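Play Area Check, Hustport Family Room, March
Checked by: Anca Mocanu. Second look: Brian Makokha.
Form 1631

1. Marble-pattern top: PASS, with cleaning. Love this surface for play! Fine scratches, nothing sharp to the touch.
2. Rail grooves: NEEDS WORK. Dusty, with little bits of debris down in them. Please get a dry brush right into the corners.

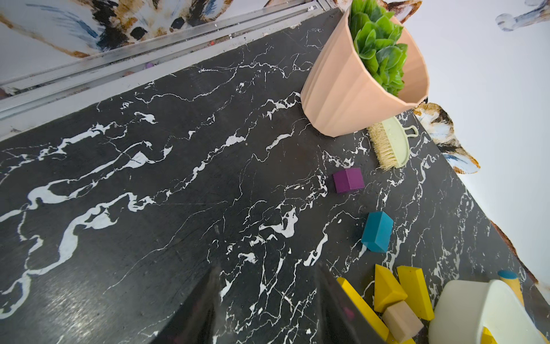 3. Edges and corners of the top: PASS. Ran my palm along the lot, no chips.
4. Sorting by color: GOING GREAT. Yellow has its own tub and the kids really took to the idea -- purple next, please!

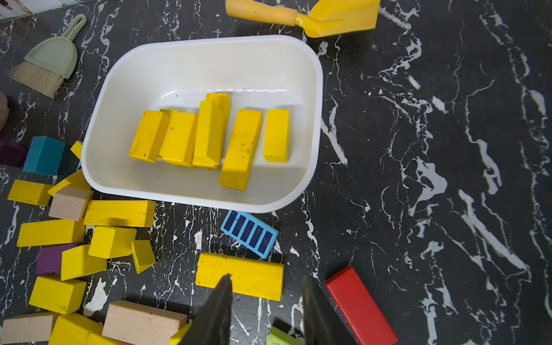 5. Block paint: WATCH. Some yellow ones have dark grime spots, and one is chipped. Sand or retire anything that flakes. Brian wants a damp cloth only, no soaking, and I agree.
6. Tub: PASS. Rounded corners, thick rim, lovely for small hands. Wipe out the specks.

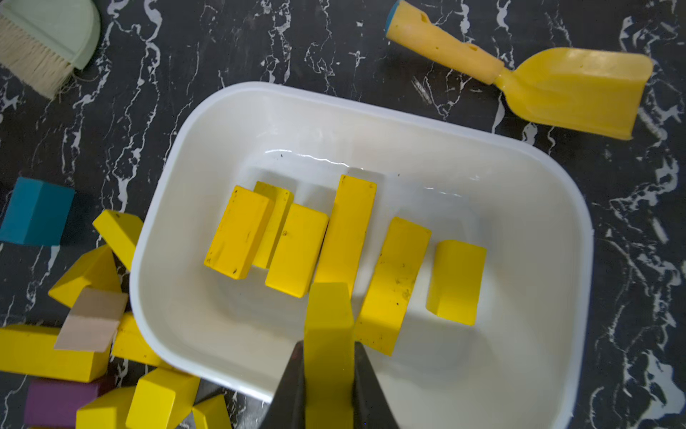 Can the wooden blocks go through the dishwasher with the plastic toys?
Please keep them out of it. Wood swells and the paint lifts. Wipe them and let them air dry overnight.

7. Hand brush and toy shovel: PASS. Wash the brush in warm soapy water.

Recheck: 10 a.m., after the wipe-down -- A.M.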